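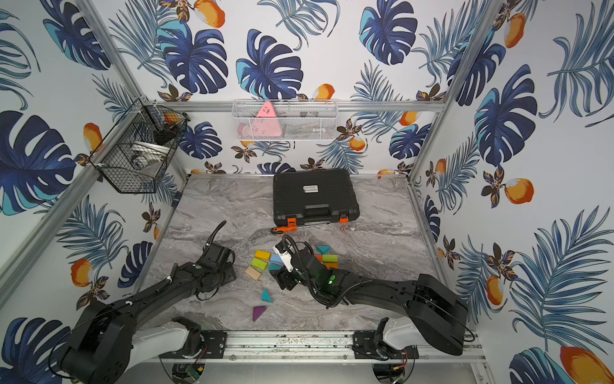 Skornari: bench tidying and small tools, notes for whoever opens the folder next

Last edited August 6, 2021. Maintained by Tarek Tannous. Short on time, so fragments. Fix what bugs you.

What's in it

242 episodes of putting things away on one bench. Screwdriver into case, case shut, small items into baskets. Also the reverse, taking out. 210 are labeled start to finish, the rest have a task name and nothing else. Labels for those were due in March. Still not done.

The bench

Marble-pattern top, grey and white, busy veins. Walls papered on three sides, blue and navy leaves, flowers, orange fruit. Same paper on all three. Color matching on orange is a pain: fruit on the wall, orange latches on the tool case, orange screwdriver handle. If you threshold by color you will get fruit. Mask the walls first.

Two mesh baskets, one black on the left, one white at the back. In the labels they're basket_l and basket_b. Not "black basket" and "white basket", we had both styles for a while and it was a mess. A few old names probly survive, search for them.

Tool case

Black plastic, ribbed lid, two orange latches on the front, carrying handle recess on the same side. Called case_01 everywhere. Latches are latch_l and latch_r, left and right as seen from the front of the case, even when the case is turned. Please keep it that way.

Screwdriver: orange handle, long thin dark shaft. Label is driver_long. Grasp point goes on the handle, never the shaft.

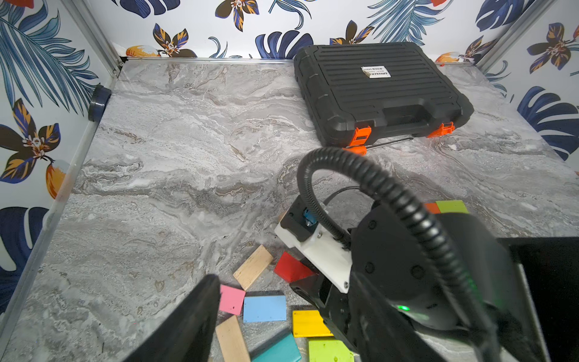
Bilal Khasawneh: can we settle when "put away" ends? I've been closing the episode once the screwdriver is in the case. Misia's sheet says both latches down. That's 10 episodes I'd have to redo, fine by me, just tell me which.

Tarek: both latches down. Redo them. I'll change the sheet so it says it in the first line.

Task names

stow_driver: driver_long goes in case_01, lid down, latches down
fetch_driver: latches up, lid up, driver_long out and on the bench
stow_basket: item from bench to basket_l or basket_b
clear_bench: everything off the top except case_01

Known problems

Shaft gets lost against the darker veins, outlines are sloppy there.
Some clear_bench episodes end with the screwdriver still out. Marked partial, not deleted.
Timestamps in the Fludau subfolder are a bit off, dont merge without checking.

To do

Get to 300. Second labeler on stow_basket. Move the sheet over to Bitar so there's one copy.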